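Leave the small ruins alone
Opinion, by Els Bosman 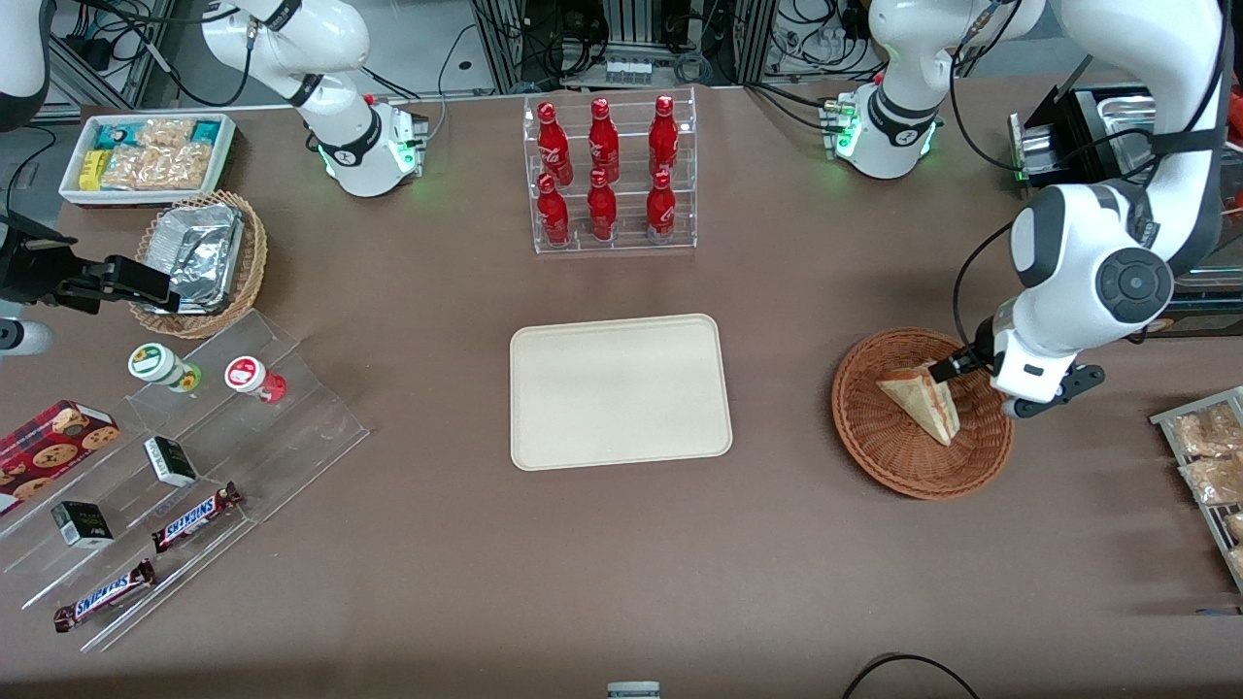 The old mill settlement at Olladton gets 3,000 visitors a year. The regional tourism office would like it to get many more, and has put out a plan with a sealed car park, a ticket booth and a paved loop around the stone footings. I have been going there for years and I think the plan is a mistake.

I should say what there is to see, as most people have never heard of the place. There are the footings of 6 buildings, a wheel pit, a stretch of race and a chimney that leans. You park on the grass, go through a gate and walk uphill until you come to it. There is one sign, and the sun has taken half the lettering off. You can see all of it before lunch and still have time to sit on the wall.

The argument for the plan is money. Clarkitton, the nearest town, lost its cannery and has not found much to replace it. Anitha Warrier runs the motel there and she told me she'd take a bus tour over a principle any day. I don't blame her. But a bus tour doesn't stay at the motel. It comes from the coast, stops for 50 minutes, uses the toilets and goes back to the coast. The people who do stay the night are the walkers and the families with tents who got rained on, and they come for a place that doesn't have buses in it.

There is also the ground itself. The footings are dry stone, bedded in clay. Themba Mofokeng, who surveyed them one January when the grass was short, found that the worst movement was along the side where people already cut the corner to get to the wheel pit. Paving will keep some feet off the stone. It will also change where the water runs, and on that slope water does more harm than boots. The plan gives drainage one paragraph.

I've heard it said that if we don't develop the site it will be forgotten and fall down. That could happen. The chimney needs work now, and the race is full of blackberry. Both jobs could be done for a small part of what the car park would cost, and neither needs a ticket booth to pay for it.

My own list is short. Fix the chimney. Clear the race. Replace the sign with one that has a decent map and the names of the families who lived there. Put a composting toilet near the gate, well away from the creek. Ask for a gold coin in a box — people do pay, in my experience, when the box is somewhere they can find it.

Submissions on the plan go to the tourism office, and the form is at the Clarkitton library.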